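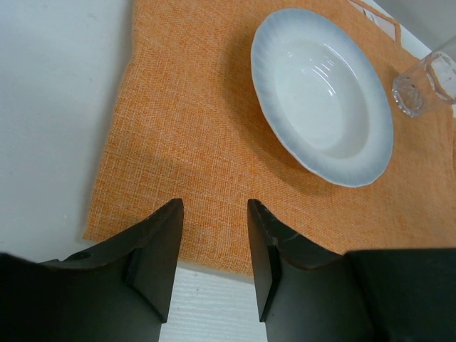

Wrist camera view, table-laying task: bowl and glass on an orange woven placemat, gripper empty.

Zakus Hand-Guided Teaching Kit
Made by Drukau. Sold and supported in the UK from our Stollthorpe workshop.

Product code: 603
Availability: in stock, next deliveries November

The Zakus kit lets one person show a robot arm a task and save it as a set of demonstrations. You can take hold of the arm and move it through the job yourself, or stand back and drive it with the leader handle. Both methods record to the same file type, so you can mix them in one training set.

It is meant for light work at a table: laying places, sorting small parts, packing trays, moving crockery and glassware.

Teaching by hand
Press and hold the button on the wrist collar and the arm goes slack enough to push. Let go and it holds position. The two fingers are opened and closed with a thumb wheel on the same collar. Keep your own hand behind the collar while recording – anything in front of it will show up in the wrist camera.

Teaching by remote control
The leader handle clamps to any bench edge and connects with the cable supplied. Squeeze the trigger to close the fingers. Movement can be scaled down for fine work such as picking up a glass by its side or setting a bowl down level. Most customers use the handle for the recordings they keep and hand guiding for working out the route.

Wrist camera
The camera looks down past both fingertips, so the gap between them stays in view as the arm comes in to an object. Clear glass and glossy white china are harder to pick out than matt items. We suggest a coloured mat under them and lighting from more than one side.

Recording
Each demonstration is saved with the camera video, joint positions and finger opening. The control box stores 2000 demonstrations before it needs emptying. A bad take can be deleted from the handle without going back to the computer.

What is in the box
Wrist collar with thumb wheel
Leader handle and bench clamp
Wrist camera and bracket
Pair of black gripper fingers
Control box, power lead and handle cable
Printed setup guide

Specifications
Handle cable: 12 ft
Collar inner diameter: 148 mm
Finger type: two-finger, flat inner faces
Not suitable for wet areas or outdoor use

Fitting
The collar fits the Bickerstaff bench arm with no adaptor. For other arms, send us the flange drawing before ordering. Arms are not included.

Spares
Fingers scuff at the tips with normal use and are sold in pairs. Change both together and run the finger calibration afterwards, otherwise the recorded opening will not match your earlier files.

Returns
Unused kits can be sent back in the original packing. Collars that have been drilled or cut cannot be returned.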